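October, later than I meant to be up

Day whatever of the Great Storeroom Reform. My back has an opinion and I am writing this lying flat on the floor with the notebook over my face, so apologies to whoever has to read the handwriting, meaning me.

Started at seven with the intention of doing the back shelves "before it gets busy." It got busy at seven ten. Brannigan sent 24 cartons when we had asked for 24 items, a distinction their order desk regards as a matter of taste. I called and was put through to a recording that thanked me for my patience, which was presumptuous of it. So now we own enough drawer handles to fit out a small navy.

Spent the rest of the morning relabeling. Whoever set up the shelf codes before me had a system, and I have come to admire it the way you admire a bad tattoo. Aisle 2 comes after aisle 5. There is a section called MISC and another called MISC (OTHER). In the second one I found the Sitholm lamp parts I reported missing in spring, sitting behind a box marked LAMP PARTS that was full of hinges. I moved everything into one place and wrote the code on in thick marker — and then spotted that I'd written it on the side facing the wall.

Lunch was soup, eaten standing up. Half a roll.

In the afternoon I tackled the stock sheet. It says we have 382 of the Vanau brackets. I counted 157. I counted again, slower, moving my lips, and got 157. Either there are 225 brackets at large in this county or somebody typed with their elbow. I put 157 on the sheet in pencil, with a small question mark, so that future me can have the argument. The Susurance people want final numbers for the policy by the end of the month and I doubt their form has a box for small question marks.

Did finally get to the stacking, the only part of this job I'd do for free. Plain brown boxes, no printing to argue with, and you just keep going until it's a wall.
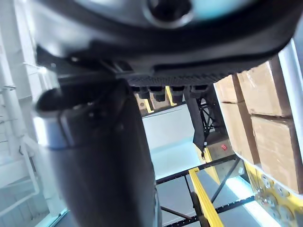
I do wish I had the discipline to put the heavy ones at the bottom every time. I know the rule. I've recited the rule to other people in a fairly unbearable voice. Then four o'clock comes around and the heavy one is in my arms and the only free spot is at shoulder height, and up it goes, and I think, well, that's tomorrow's problem.

Tomorrow: tape (we're out again), the MISC (OTHER) question, call Brannigan back and be charming. Also find my good marker. I had it when I labeled the wall side.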